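HOME / CAMPAIGNS / RESETTLEMENT / Arrival House Safety Walk-Through, Petau Street

Checked by Ritu Sandhu, comments by Ritu Sandhu and Yogesh Grewal. Posted for supporters and partner groups, August. 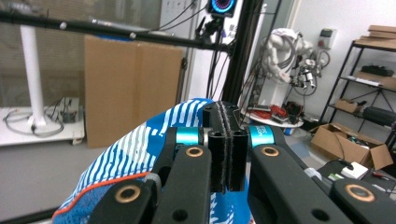

How to read this list

Each item is marked OK, FIX or OPEN. FIX means we know what has to be done and who is doing it. OPEN means we are waiting on an answer from the city or the landlord. Comments are signed with initials. Family names and room assignments have been left out on purpose, and please don't add them if you repost.

The house takes families displaced by war while their longer-term housing is being arranged. The limit on the occupancy permit is 26 people, children included.

1. Exits and stairs

Front door opens from inside without a key – OK

Rear door opens from inside without a key – FIX
The old double-keyed deadbolt is still on. Yogesh is replacing it with a thumb-turn lock on Saturday. Until then the key stays in the lock whenever anyone is in the building. (RS)

Stairwell clear on all floors – FIX
Donated strollers on the second landing again. I moved them to the side room. We need to stop taking large items at the front desk. (RS)
Agreed. The donation page still says "drop off any time" and that line has to go. (YG)

Handrails firm – OK
The top bracket had some play in it in the spring. It has been refastened. (YG)

Exit signs lit – OK

2. Fire safety

Smoke alarms tested, every bedroom and hallway – OK
I tested these in the middle of the day and let every household know first, with an interpreter on the phone. Please keep doing it this way. Several of the adults lived under air raids, and an alarm without warning is a bad thing to do to them. The last inspection company set them all off at 6:30 a.m. (RS)

Carbon monoxide alarms tested – FIX
The one outside the boiler room is past the date printed on its back. Replacement ordered. (YG)

Extinguishers charged and tagged – OK

Evacuation plan posted in the languages spoken in the house – OPEN
English and Arabic are up. Dari and Tigrinya are with the translator. The city office wants to approve the wording before we post it, and has had the English text since the last walk-through. (RS)

Fire drill held – FIX
We did one for the ground floor only. A full one needs a date, and families should get a day's notice in writing. (YG)

3. Water, heat and kitchen

Hot water at the tap, no higher than 120 degrees F – OK

Stove burners and shutoff valve – OK
The left rear burner is slow to light. I cleaned it and it is better. Watch it. (YG)

Refrigerators at 40 degrees F or below – FIX
The basement one read 41 on two visits. Door gasket is worn. Use it for drinks only until it is replaced. (RS)

Boiler service record on site – OPEN
Landlord says Grikus did the service last fall. We have asked for the paperwork twice. I don't mark this OK on someone's word. (RS)

4. Bedrooms

Window guards above the ground floor – FIX
2 windows on the third floor have no guard, and both rooms have young children in them. This is the most urgent item on the list. Beds have been moved away from the windows and the sashes blocked for now. (RS)

Bunk beds bolted, rails on both sides – OK

Outlets and power strips – FIX
One strip was plugged into another behind a dresser. Removed. The rooms were wired for a lamp and a radio and people need to charge phones, which are how they reach relatives still on the other side. The electrician's quote for extra outlets is in, and we should pay it. (YG)

Doors lock from inside – OK
Every family has its own key. Staff knock and wait. (RS)

5. Entrance and personal security

Porch light and side light – OK

Visitor log kept out of public view – FIX
It was lying open on the desk with names showing. It now goes in the drawer. (RS)

Street number visible for ambulances – OK

Plan for protests or threats at the door – OPEN
After the shouting outside the Jenkins Avenue house, we asked the precinct for a named contact and have not been given one. Staff should call 911 and keep residents to the back of the building. Do not argue from the steps. (YG)

6. Items for the city

The contract allows 20 business days for a reply on safety items. The evacuation wording and the boiler record are both over that. Ritu has written to the housing office again and copied the council member for Plurton. Supporters who want to write as well should mention those two items and the window guards by name, and leave out anything about the people who live here.

Next walk-through: once the guards are in, starting on the third floor.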